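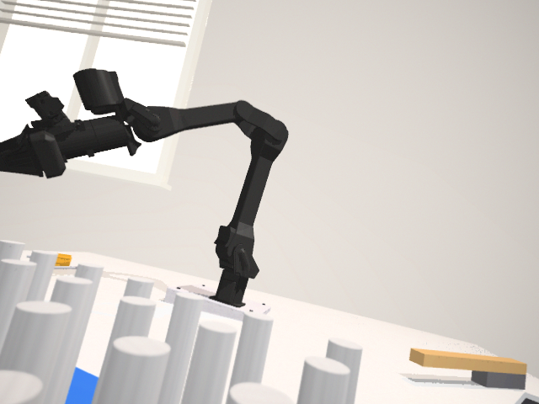

Prallside Workshop - Notebook, Sunday

Purpose of this entry: to record where the group stands on the question put to us by Katico, namely whether a single arm can be trusted to tidy a workbench at the end of a shift. The answer at present is no, with qualifications.

All work was done in simulation. The task list is the one drawn up by Hudec. Each run begins with the bench untidy and is given 10 minutes of simulated time. A run counts as complete when every loose article is in its assigned place and nothing fixed has been struck. Of 18 runs, 2 were complete. Most of the others ended with one or more articles left where they were, and several were stopped for contact.

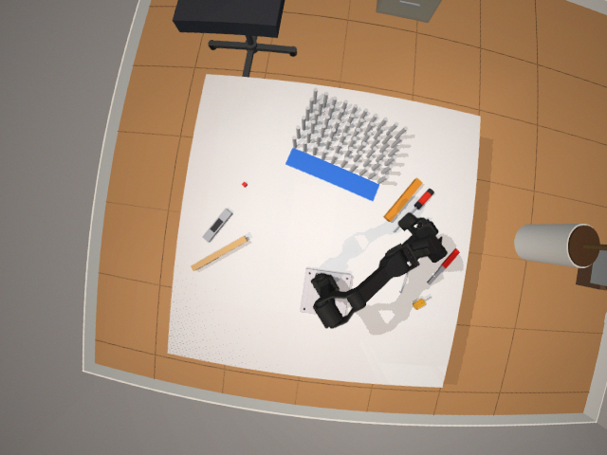
Planning time remains the main cost. The Raton planner was set to a limit of 900 candidate paths per pick and reached that limit more often than expected, chiefly where an article lay close to something else. The orange block and the red marker with the black cap, lying close alongside each other, are a fair case. A person would take the marker first without thinking about it. The planner treats both as equal and frequently chooses a grasp that would disturb the neighbor. The blue block, which partly overlaps the bottom row of pins, presents a different difficulty: the approach must be made from the open side, and the present rules do not say so.

Long thin articles are the next concern. Grasps near one end were accepted by the planner and should not have been. A rule requiring the grasp to fall near the middle has been drafted - not yet tested.

The group's view is that sorting well-spaced articles on a clear surface is within reach, and that clearing a bench as a shop hand would clear it is not. Wiping down has not been attempted.

To do: repeat the contact runs with slower approach speed. Ask Hudec whether partial completion may be scored. Send the run table to Katico once the stop reasons have been checked.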